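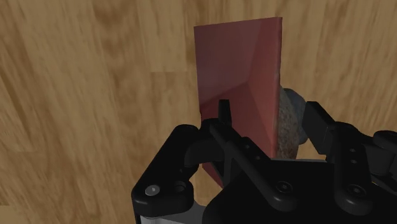

Figure 2. Wrist view in the simulator, gripper at the red block.

Practice Grip, Grasville Robotics Club

1. Open the Sarberg table world and give it a minute to load, especially on the older laptops.

2. Bring the fingers down slowly on either side of the red block. Set the closing force to 300 and please don't go past 416, however tempting it gets!

3. Switch to the room view and look over the whole table before you try a lift. 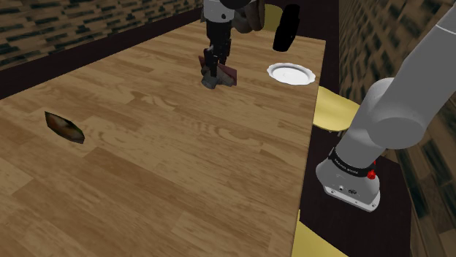 Take your time with this part, and talk it through with your partner if the angle looks odd.

Note: Save your run under your team name.

Caution: Never send a practice run to the real arm without a mentor beside you.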